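Kitchen Tips: Planning the Budget for a Sandwich-Assembly Arm

By Sirkka Mustonen

Start with the table. Buyers usually start with the arm, spend most of the money there, and then find the counter is too shallow or too shaky to hold it. Measure the surface you plan to use, mark off the arm's full reach with tape, and leave the tape down for a normal lunch shift. If your staff keep stepping over it, pick another spot.

At our test kitchen in Toledo we set aside 52 inches of counter for one arm, one tray and the food racks. A second person can still work at the far end.

Price the small parts before you sign anything. Racks, trays, liners and spare fingers are rarely in the first quote. Our racks came from Nulport and the trays from Plutness, and together with shipping they added $1,706 to the job. Ask for these as separate lines so you can compare sellers.

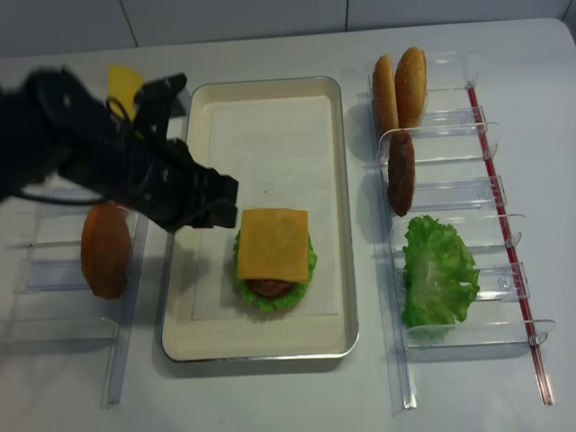
Photo: Sirkka Mustonen / Trirkard test kitchen

Racks that stand food on edge save counter space and give the fingers a side to grip. Buns and patties hold up well this way. Lettuce spreads out and takes more room than you would guess, so plan on a wider slot for it. Clear plastic lets you see what is left from across the room, but it scratches. Buy two sets — one in use, one in the wash.

Line the tray with a sheet of paper. It costs next to nothing and cuts down on scrubbing.

Cheese slices stick together. Separate them before service, and don't pay extra for a tool that claims to do it until you have watched it work with your own brand.

Other things to put in the budget:

Cleaning time. We allow 39 minutes a day for the arm, racks and table.

Training. Plan on about 21 hours per person, spread over a few weeks.

Cables. Have them tied up properly at installation and ask who pays if one has to be replaced.

Power. Get an electrician's price early. An outlet on the wrong wall can hold up the whole project.

If you can, rent for a month first. November worked for us, with the patio closed and fewer orders coming in. Keep a notebook by the table and write down every stop, even the short ones, and bring it along when you go back to talk price.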